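Brumlow safety session – speaker notes
Speaker: Neema Obura
Version 6/24/20

Slide 1. Why we have house rules

Say who I am and that I look after cell sign-off at the Tinport site. Marijke Martens wrote the first set of rules and most of her wording is still in there.

The national and international standards tell you what has to be safe. They do not tell you who saves the file, what it is called or who is allowed to press start. That is what the house rules are for.

Ask for a show of hands: who has changed a speed setting on a shared cell and not written it down? Wait. Move on without comment.

Slide 2. Simulate first

Rule one in the book. No new program goes to a real arm until it has run in simulation with the same tool, the same table and the same fixtures. Near enough is not the same. At Swai we had a program checked against an old tray model. The slots had moved since, and the first pick closed on the wall of the tray.

Last year we logged 1,602 simulated runs across both sites. 151 were stopped by the checker, mostly for reach or for the forearm passing too low over a fixture. Each of those would have been a job for maintenance.

Slide 3. What the model must contain

Keep this one slow, people take notes here.

The table at its true height. Walls and anything else that does not move. Every fixture and every tray, with the parts in it. The gripper with the fingertips that are really fitted, at their real length. Cables if they hang below the wrist.

Parts get left out most often. An empty tray will pass a path that a full one would not. Upright parts in slots need checking on the way in and again on the way out, with the part held.

Colour the fingertips so they stand out from the rest of the tool. It costs nothing and reviewers find the gap between them much faster.
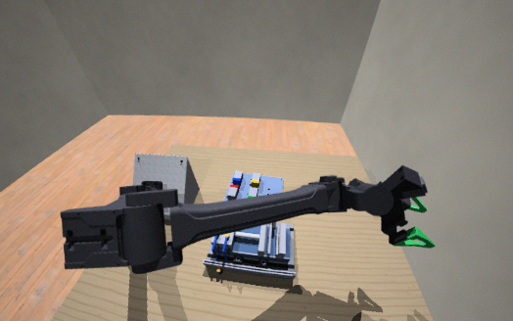
Slide 4. Reviewing a run

Two people, and one of them must not have written the program. Look from at least two sides. From one side only, the upper arm can hide whatever is behind it, and a clearance that looks generous may be nothing at all.

Things to ask for:
– the lowest point of the elbow over the whole path
– the gripper opening at approach
– where the arm goes if it is stopped halfway

The last one is skipped a lot. The arm has to be able to back out from any stop without going through a fixture. If the author can't show that, send it back.

Slide 5. First run on the real cell

Reduced speed, guard closed, one person on the stop and doing nothing else. Our limit for a first run is 200 mm per second, even where the cell is rated for 1,000. Leave it there until the full cycle has finished without a stop.

If anything on the table has been moved, the simulation no longer counts. Go back to slide 2.

Somebody will ask about small changes. A new wait time is small. A new position is not, however short the move.

Slide 6. Records

File name, cell number, both reviewers, date. Bonura keeps the old template going and it will still be accepted until the end of July. After that use the new form, which has a line for the fixture version.

Forms go in the cell folder, not in email. Marijke takes questions on the form, I take the rest. Sign-up sheet for the cell walk is by the door.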